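March 30, 2020
Notebook 3, Skarkness flat – empties and small packaging

Carried on with the container sort in the bedroom. The bench is still covered with the Hsiao samples, so the bed is the only flat surface long enough. Striped sheet left on. It can be washed, the mattress can't.

Aim for this session: decide which containers stay in the Sukska sorting set and write a handling line for each. The set list from August is out of date. It still has two glass jars on it that went back to Costell and were never replaced.

Procedure as before. Each container is laid on its side, picked up, turned upright, and put down in the tray by the door. Lids and caps stay on where there is one. Labels stay on in all cases, even when torn, as the sorting sheet goes by label color first and shape second.

Mass of the tray with the full old set: 694 g. Tray alone not weighed, to do.

Notes on the clear cup. Thin wall, open top, printed wrap in red and pink with Chinese text and a barcode running vertically. It gives under finger pressure, so hold it over the label, low enough that the rim keeps its shape. Sheet entry 21 lists it as "cup, clear" – change to "cup, clear, red/pink label" so that it isn't mixed up with the plain one from Hsiao.
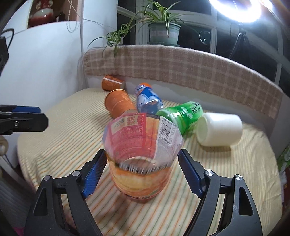 Yi-chun Chien wrote back on the draft list that the white cup and the clear cup should not share a line, even if they end up in the same bin, and that color alone is a poor key for the orange items. Suggests adding a column for the opening: wide, neck, or none. Also asks whether the soft mattress changes how the round ones come to rest, compared with the bench.

Column added. Wide for both cups, neck for the bottles. The small orange can with the white stripe and the larger orange cylinder now go down as separate entries, with size as the key. The blue bottle and the green bottle are easy to tell apart by color and stay as they were.

On the mattress question: probably yes. A cylinder on a soft surface sinks slightly and stays put, where on the bench it would need a stop behind it. Not measured. Repeat on the bench once the samples are cleared, same order, same sheet.

Old stock number 2543 on the set box is void. Crossed out in pencil, needs a proper label.

To do:
Weigh tray alone
Ask Costell for the jars or strike them from the list
Bench repeat
Send revised sheet to Yi-chun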